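A fault thread, since the demo clip is doing the rounds again
Sabine Kuhlmann

1/ Everyone has seen the Marix kitchen demo by now. Two arms, toy food, a pot. What I keep getting asked about is the bit where one arm didn't stop. So let's go through it. 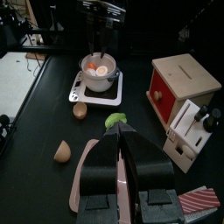

2/ Toy kitchen setup, one gripper down in the pot, the other close to a bit of green toy food. Keep that distance between the arms in mind.

3/ The rule we were given: if one arm faults, both freeze. It's in the handover notes. It's on the safety sheet. Ibrahim Briggs read it out loud to us in May.

4/ On our run the left arm lost its force reading and threw a fault. The right arm kept going for 4 seconds. It closed on the edge of the pot and pushed the whole stove sideways before Petro hit the stop button.

5/ No one hurt. One toy stove with a scratch. I've had worse Mondays. But "both freeze" was false, and we'd been leaning over that table for weeks believing it.

6/ The vendor's first answer was a loose cable. Fine. Cables come loose. I asked why a loose cable on one side should let the other side carry on. Still waiting on that part.

7/ Second answer: it's rare. We pulled the logs. 1,940 runs, and the same late stop shows up in 2 of them. Rare, sure. Also one more than they told us about.

8/ "It's only plastic food" is the reply I get most. The arms don't know it's plastic. The Destovham people want the same software next to a real hob.

9/ What we've changed: no hands over the table while either arm has power, speed capped at 50 percent, and a hard-wired stop that cuts both arms without asking the software.

10/ There's a patch coming, apparently. I'll believe it when Petro can yank that cable mid-run and both arms stay put. We're trying it the day it lands and I'll post the log either way.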